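# Marble counters: what do you keep out, and where do you prep?

**hosseinzadeh_h** (original poster)

We moved into a place in Ediddale with marble counters and a tile backsplash. I've never had marble before. The last kitchen was laminate and I put hot pans on it for years without thinking.

Two things I'm trying to settle before everything gets unpacked:

1. Do you leave a cutting board out on the marble all the time, or put it away after each use?
2. How much can live along the back wall before wiping down gets annoying?

I cook most nights, bake maybe twice a month. Cabinet space is not great.

---

**gemden**

Leave the board out. If it's in a cabinet you will cut a lemon on the bare stone one night when you're tired, and then you have a dull spot. I have one from the first week. It was lime juice, but same idea.

Get a board with a groove if you don't have one. Tomatoes run.

---

**touran_g**

I'd put it away. A board that sits flat on stone gets damp underneath and cups. I lost a good maple one that way. I stand mine on edge behind the faucet and it dries on both sides.

For the back wall, my rule is things I touch daily. Everything else goes up or down.

---

**clutetti**

My setup runs like this: bamboo board in the middle, appliances to the left, canisters along the backsplash, tray on the right.

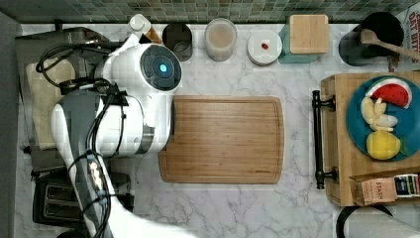 *Marble counter, green mosaic backsplash. Mixer and toaster on the left, tea on the tray.*

The board stays there. I flip it at night and haven't had it warp, though it does have to be flipped every night and I know that's a chore for some people.

The tray is the part I'd recommend most. Tea, a plate, whatever else has collected, it all lifts off in one go by the handle when I wipe. Before the tray I was moving each thing separately and so I mostly didn't wipe.

---

**hosseinzadeh_h**

Thanks, the tray is a good idea. Is the mixer always out? Mine weighs a ton and I've been going back and forth on it.

---

**clutetti**

Always out. I keep a cloth towel next to it. If I want it somewhere else I put the towel under it and slide. Don't drag the feet across the stone.

---

**markanthony_c**

I fit counters for a living, so a few notes.

Marble doesn't care about a mixer sitting on it. It cares about acid and grit. Sugar and salt under a canister will scratch the polish when you slide it, so lift canisters when you clean. Felt dots on the bottom help, and you replace them when they get dirty.

The sealer is for stains. It does nothing for etching. People get sold a 300 dollar seal job thinking they can squeeze lemons on it afterward, and they can't.

If a dull spot really bothers you, a local refinisher can hone it. I've seen quotes up to 500 for a single run of counter. My own advice is live with it. After a couple of years it's all a little dull and the one spot stops showing.

Mark Anthony Catacutan

---

**gemden**

Disagree on living with it. Mine is by the window and it catches the light every morning. Two years and I still see it.

---

**markanthony_c**

Is it polished or honed?

---

**gemden**

Polished.

---

**markanthony_c**

Then yes, you'll see it longer. Polishing powder made for marble and a damp cloth will take out a light one. Try it in a corner first.

---

**touran_g**

Back to the canisters. I don't like a whole row of them. I had 13 things back there at one point, counting oil and vinegar, and crumbs got behind every one. Vinegar especially should not be standing on marble. The bottle drips.

I'm down to flour, spoons in a pot, and salt. The rest I don't miss.

---

**clutetti**

I have more than that and it's fine. I like seeing how low a thing is, that's why one of mine is clear. The tiles behind wipe off easily enough. I pull everything forward on cleaning day and do the strip behind it.

Agree about vinegar. Put it on a saucer or in the cabinet.

---

**hosseinzadeh_h**

OK. Plan for now: board out and flipped, mixer out with a towel, tray for tea and the small stuff, felt dots on the canisters, vinegar in the cabinet. The toaster I haven't decided. We use it on weekends only.

---

**touran_g**

Cabinet, then. But empty the crumb tray first or you'll get ants. Ask me about November.

---

**gemden**

Toaster out. You'll use it more if it's out.

---

**hosseinzadeh_h**

I'm not sure I want to use it more. I'll try the cabinet for a month and post back.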